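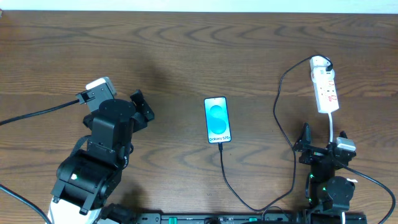 Fimard Bench Practice Kit for Two-Arm Stations

Item 877
Supplier: Ratness
Last revised Apr 4, 2020

Overview

The Fimard Bench Practice Kit is a set of printed rules, labels and check cards for small robot arms used on an ordinary table. It covers stations where two arms share one work area and handle everyday items such as phones, chargers, plugs and power strips. It does not cover floor-mounted industrial arms, mobile bases or anything that needs a fence.

The kit was written by Nektarios Kokkinos for the Doretti training benches and has been sold separately since last October. The text is the same one used there, with the site phone list removed.

What is in the box

Bench rules, one laminated sheet, both sides
Start and stop check cards, pad of 400
Cable labels, numbered, 20 per sheet
Reach marking tape, matte, low tack
Fault log, spiral bound
Wall card with the stop procedure

The tape can be left on sealed wood. Test it on a corner first if the table is oiled or waxed.

Bench rules, short form

The full sheet has the wording to be used for training. The main points are given here so that buyers can see whether the kit fits their own house rules.

Base and mounting

1. Both arms are fixed to the table or to a common rail before power is applied. Clamps are checked by hand at the start of each shift.
2. The rail is not used as a shelf. Tools, screws and spare connectors go in a tray off the table.
3. Terminal connectors on the rail are checked for loose wires with the supply off.

Reach

4. Mark the full reach of each arm with tape. Where the two areas overlap, mark the overlap as well.
5. Only one arm enters the overlap at a time unless the task sheet says otherwise. If it does, the task must have been run at reduced speed first and signed off.
6. Hands stay outside the tape while the motors are live. Holding torque counts as live, even when the arm is standing still.

Cables

7. Every cable that crosses the table gets a number at both ends. This includes charging leads and the cord of any power strip that is part of the task.
8. Gripper cables need enough slack for the full range of the wrist and no more. Move the arm through its range by hand, unpowered, and watch where the loop goes.
9. A power cord lying within reach of a jaw is treated as a work item. It must appear on the task sheet, with the grip points named.
10. Do not run supply cables for the arms through the overlap area.

Power strips and live plugs

11. Plugging and unplugging tasks are practiced with the strip disconnected from the wall. Live work needs written approval from the person responsible for the bench.
12. Jaws that touch plugs must have insulating pads in good condition. Replace pads that are cut or worn through.
13. The arms and the task strip are never fed from the same strip. If the task strip trips or is switched off, the arms must keep their supply.

Phones and other items with batteries

14. Set the grip force limit before the item goes on the table. Use the value on the task sheet, not the last value used.
15. Lay phones flat, away from the table edge. An arm may pull on the plug of a charging cable, never on the cable itself.
16. A phone that has been dropped, bent or squeezed is taken out of use, logged and put in the metal bin.

Indicator lights

17. Learn what the lights on your servos mean and write it on the wall card. A green LED on most small servos shows only that the servo has power. It is not a sign that the arm is safe to touch.

Stopping

18. The stop button is within reach of the operator's free hand and outside both taped areas.
19. After a stop, support the arm before releasing torque. Small arms fall quickly when the holding current goes.
20. Fill in a card before restarting.

Ordering

The kit ships flat in one carton and weighs 700 grams. Refill pads and label sheets can be ordered separately under the same item number with the suffix R. The bench rules are also supplied as an editable file so that you can add your own approvals, names and limits. Please leave the rule numbers as they are, as the cards refer to them.

Arms, rails, stop buttons and power supplies are not included. Kontogiannis stocks insulating jaw pads in sizes that fit most small grippers.

Limits of use

These rules are good practice for trained adults at a supervised bench. They do not replace a risk assessment or the manual for your arms, and holding the kit is not proof of conformity with any standard. Where the manual is stricter, follow the manual.

Questions about the wording go to Nektarios Kokkinos, care of Ratness. Please quote the rule number and the revision date printed on your sheet.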